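The Small Kitchen Cure

I moved to Zuditz with two suitcases, a box of cookbooks and a very high opinion of myself as a cook. The apartment took care of that last one. My old kitchen had a pantry you could stand in. The new one had a single run of counter, one drawer that opened all the way and one that didn't, and a refrigerator that hummed in B flat from midnight on.

For the first month I ate out. There's a bakery called Ela at the bottom of my street that does a cheese roll I would walk through sleet for (and did, in February, in the wrong shoes), and between that and the noodle place by the tram stop I could have gone on forever. Then I looked at my bank balance. It was time to cook at home again.

What follows is what I've learned from living small for three years. I'm no designer, I just complain a lot and write things down.

Start with the stuff you own

I pulled everything out and piled it on the living room floor one rainy morning. Fifty-four mugs, glasses and cups! I live alone! Some had come with me from college, a few were wedding favors from couples who have since split up, and one had a dentist's phone number on it. I kept five. The rest went to the thrift store on Rawat Street in one long clanking trip, and the man at the desk looked at me with real pity.

Gadgets went next. The avocado slicer, the egg slicer, the thing that might have been for cherries. I kept the garlic press because I love it, and I don't care what the chefs say.

Give the counter some air

My big mistake was treating the counter like a shelf. Canisters, knife block, fruit, mail, more mail. I'd end up chopping onions on a patch the size of a paperback and dropping half of them on the floor. So now the rule at my place is that things come out when I'm using them and go back when I'm done, and I break it about as often as I keep it.
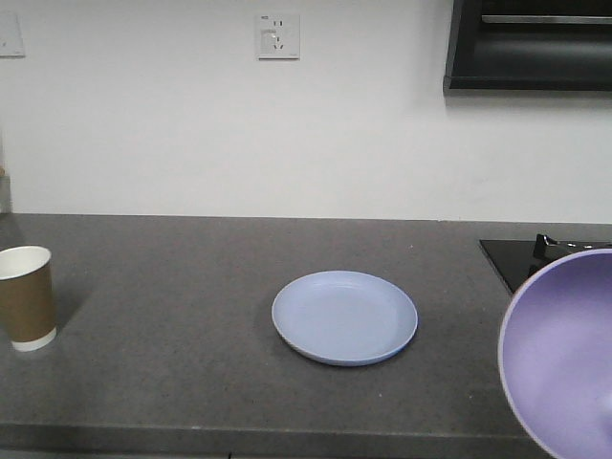 A plain wall behind the counter helps too, I think. I used to want open shelves and hooks and hanging copper everywhere, and now white paint looks like a vacation to me.

Cook like you've got one burner

Even if you have more. I make a lot of soup now, and beans, and a lemony rice thing that started as an accident. The trick is picking dinners where the steps come one after another, so you're never juggling three pans with nowhere to set down a lid — my lids used to end up on the windowsill, and once on the fire escape.

I did buy one new thing, a folding cart from a little shop called Vonton, and it lives in the hallway until I need it. It squeaks. The neighbors downstairs must know exactly when I'm having people over, and lately that's most weekends, with everybody eating off their laps and the bread going around in a mixing bowl.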